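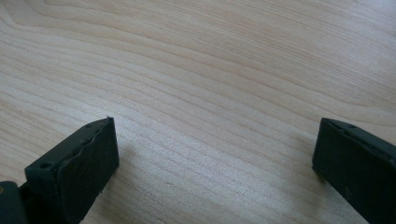
**Week 6 handout – Can machines do the chores yet?**
Rellthorpe evening course, Introduction to Automation. Read before the July workshop.

Last week we left off with factory arms, which have been welding and stacking for decades and are very good at it. Now for the fun part: tidying, wiping, folding, fetching. These jobs look simple on paper, and they're some of the most interesting problems in the whole subject!

## Why a table is hard

Take "clear the table and wipe it down". A person does it while talking. A machine has to work out:

- where the table ends
- which things on it are rubbish
- how hard to press with the cloth
- when to stop

The last one catches a lot of people out. A clean table and a nearly clean table can look the same to a camera, especially under bright light. Wood grain makes it worse – a curved dark line might be a stain, a scratch or just the wood. I love this example and will come back to it when we do vision in more depth.

## Two fingers

Most of the grippers we discuss have two facing fingers that open and close. Two is enough for a surprising range of work: cups, pegs, spoons, boxes, the corner of a towel. Flat things are the trouble. A coin or a sheet of paper lying on a smooth surface gives the fingers nothing to get round, so the usual trick is to slide it to an edge first. Try it at home using only thumb and forefinger, with your wrist held stiff. You'll see how much your hand normally does for you.

## The Nelatlow exercise

We'll use the Nelatlow practice set, which has 757 short recordings covering 24 chores. In your groups, pick 20 recordings of one chore and note:

1. what the fingers touch first
2. whether the object moves before it is gripped
3. any point where you, watching, can't tell what should happen next

Item 3 is where the good discussion comes from, so don't skimp on it. Allow up to 22 minutes.

## So, yet?

On the shop floor, with known parts in known places: yes, for plenty of jobs. In a kitchen it has never seen: parts of jobs, on a good day, slowly. The gap is shrinking and it's a lovely time to be studying it.

Reading: Ultau course pack, sections on grasping and on contact. The section on cloth is optional.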